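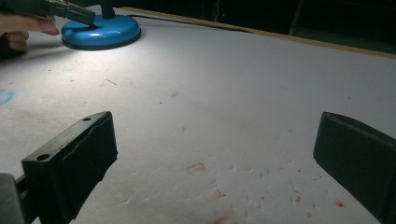

Ulla Ahonen
Before you buy anything, try plain dish soap and a wet melamine sponge, and go lightly. Most of what people call stains on a white painted top is grime sitting in tiny scratches, and you can get a lot of it out in an evening. Tea is a different story. If it's tea you may be repainting.

Oh, and please say what paint it was! Half the advice on this site is for oil paint and the other half is for water-based, and they don't behave the same at all.

Esmaeil Kazemi
Fair point, I posted in a hurry and left out half of what matters. Let me start over.

I painted my old dining table white last May so I could use it for sewing and paperwork. It had an orange-y varnish I couldn't stand. I sanded it, put on 2 coats of primer and 2 coats of a water-based satin from the paint counter at Hastik, let it sit for a weekend and started using it. Too soon, I know that now.

My problem is the yellowing. There's a patch at the end near the radiator, maybe dinner-plate size, that has gone the color of weak custard. No cup ever sat there. I scrubbed it with soap, then with baking soda paste (which dulled the shine, thanks for nothing, internet) and it didn't budge. The rest of the top is still nice and white, apart from a couple of spots where a warm mug stuck and pulled up a little ring of paint.

So do I spot-fix the yellow bit or redo the whole top? And does anybody have a clear coat that stays clear? The guy at Hastik wanted to sell me a tabletop kit for 179 and I nearly choked. The table itself was free!

Ulla Ahonen
OK, that helps a lot. Yellow that won't wash off and has no edge to it is nearly always coming up from underneath. Old orange varnish usually means there's tannin or old stain in the wood, and a regular water-based primer lets it creep through. The heat from the radiator probably sped it along. I had the same thing on a bench I bought at the Stardale flea market — I painted over it three times before I gave up and asked somebody.

What worked for me was a shellac-based primer. Sand the whole top with 220, wipe it down, let it dry, one coat of shellac primer, a light sand, then your white again. I wouldn't spot-fix. You can always see the patch when the light comes in sideways, and on a table you'll be staring at it every day. Open the windows, that stuff stinks, and use a cheap brush you can throw out.

As for mugs sticking, your paint just hadn't hardened. Give it about a month before you put anything warm or heavy on it. I know. I ate off a tray.

For the top coat, get a water-based polyurethane and check the can for the word non-yellowing. Oil-based poly will turn on you, and over white it shows by the first winter. Thin coats. Don't go back over it once it starts to grab.

Kokkonen
just put a tablecloth on it

Jirkomen
Agree with Ulla on the shellac. I'd move the table away from the radiator too, even a foot or so. Mine went yellow again by the second year in the same spot and I'd used the good primer. Could have been a thin coat on my part, I was running out of can.

Also if you wax it at any point, you have to get every bit of that wax off before you repaint or the new coat beads up like rain on a car. Ask me how my Thursday went.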